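Subject: Re: [tralgate-house] towels, trays, the round table

On Wednesday, June 9, 2021, the Tralgate house list wrote:

> Are the brown towels staying with the teal trays or going back in the closet? Also need to know how many to order from Saraç. They were out of the rust color in April.

Staying with the trays. One towel per tray, folded in 3, open edge down. Please dont roll them, they spring open.

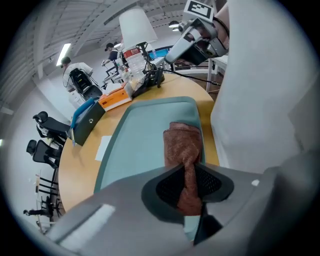

Order 2 more packs from Saraç — same brown, not the red. Last bill was 296 with delivery so it should come in under that. If they're out again try Muda, but ask for a swatch frist.

Paper and pens can live on the round table for now. Wash at 90, no softener. Spare trays are at Ravanau, will bring them over next time I drive.

Gotta run — more tonight.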